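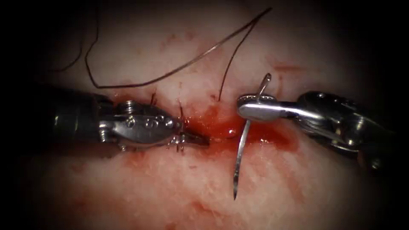
Session 9: Closing an incision, and what we claim to know about it

Notes by Larasati Rahman for the Hirnirton evening module. Read before Thursday's seminar.

Start with the needle. It is curved, and most textbooks say a curved needle should follow its own arc through the tissue. Fine. Then look at how it is held when somebody is working over an incision that is bleeding, with one jaw on the needle and the other instrument's tip down on the cut. The arc rule assumes you can see where you are going. Blood on the line makes that a big assumption, and the books rarely mention it.

Grip

You will be told to hold the needle a set fraction of the way along from the thread end. Different authors give different fractions and none of the ones on our list says where the figure came from. Treat it as habit passed down until someone shows you a comparison. What I will accept is that grip position changes how much curve is left to pass through the tissue. Try it with the practice pads and see.

Thread

Dark thread is easier to pick out against pale tissue. That much I believe. The Beltard handout goes further and says it shortens closing time, on the strength of one exercise with no control group. Arif Liew has defended this paper in two seminars now and may do so again.

Spacing

"Even bites, evenly spaced" is good advice for a straight cut on a flat pad. Incisions wander. Ask what the rule is meant to protect (blood supply? tension? the look of the scar?) and whether the source measured any of it.

Reading

Nimri, chapter 9, skipping the summary, which overstates the chapter.
The Irthorpe training report. It covers 714 practice closures out of 800 begun. Where did the rest go? Bring an answer or a decent guess.

For the seminar

One page, one claim about suturing that you used to accept, and the evidence you found for it. "My supervisor said so" counts as no evidence, mine included. Room 2171.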